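About Fluvura

Fluvura helps small organisations plan and pay for robot equipment. We do not sell robots. We do not take commission from anyone who does. People come to us when they have been quoted a price for an arm and want to know what the whole thing will cost them by the time it is doing a job.

The firm was started by Refilwe Zwane and Pieter Le Roux, who had both worked in purchasing for a packaging company and had both signed for machines that sat under a sheet for most of a year. There are five of us now. Refilwe and Pieter still do most of the first visits. Kibet Rashidi looks after cell layouts and simulation, Soudabeh Azimi does the budgets, and Sipho Visser deals with suppliers, leases and insurance.

Our clients are colleges, workshops, two care equipment charities and a number of small manufacturers. We have completed 43 equipment plans so far. Nine of them ended with the client buying nothing, and we charged the same fee for those as for the rest.

How a plan is put together

We start with the task. A client will usually come in with a model of arm in mind, and we ask them to leave it on one side for the first meeting. We want to know what has to be picked up, how heavy it is, how far it has to go, how often, and who is standing nearby when it happens. Soudabeh keeps a form for this. It runs to 4 pages and people grumble about it, but the answers end up deciding most of the money.

After that Kibet builds the task in simulation. Objects go on a table, an arm goes beside it, and we try the reach and the grip before anybody has paid a deposit. For general handling work we use household things, as they come in awkward shapes and everyone knows what they weigh. 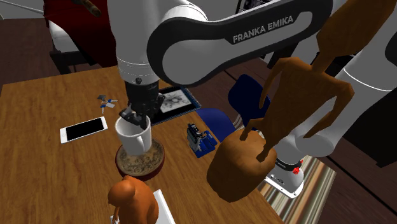

A simulation costs a client a few days of our time. A wrong gripper costs a good deal more, and the wait for a replacement can be longer than the wait for the arm. Simulation does not settle everything. It is poor at telling you how a cable will drag or what a worn surface will do, and we say so in the report. What it does well is show when an arm is too short, when the base is in the wrong place, or when a client needs to budget for a second set of fingers.

The budget comes last. We split it into the arm, the gripper, the table or stand, guarding and safety assessment, electrical work, training, spares, and staff time. Staff time is the line most often missing from the drafts we are sent. We also set money aside for the second year, when the warranty may have ended and the person who was trained may have moved on.

Every plan gives a low figure and a high figure — with a note of what would push the cost from one to the other. If a grant is paying, we lay the sheet out to match the grant form.

Tukusico and Plutby

Tukusico is the spreadsheet we built for our own use and now give to clients. It holds 304 cost lines, most of which any one project will leave at zero. You may change it as you like. We update it each June.

Plutby is our shared equipment scheme. Members who need an arm for part of the year only can split the purchase and the upkeep with one or two others. Sipho draws up the agreement, including who pays for damage and who pays for transport. It suits colleges best, because their busy months are known well ahead.

Where we are

Our office is on the first floor of Navaratnam House, above the print shop. There is a lift. Visits are by appointment, and the phone is answered from nine until half past four. First meetings are free and last an hour. Please bring any quotes you already have, even old ones.

Comments (4)

gwen_t
We used the spreadsheet for our college bid. Is there a version that shows leasing and buying side by side? I ended up keeping two copies open.

Sipho Visser
Gwen, there is a leasing tab but it is hidden by default. Right click on any tab and choose Unhide. I will ask for it to be made visible in the next update.

Marlow Joinery
Had a plan done last year and was told not to buy. Bit annoyed at the time. We got a better extractor with the money and will look at an arm again when we move units.

dpk
Does the free first meeting have to be at your office? We are a two hour drive away.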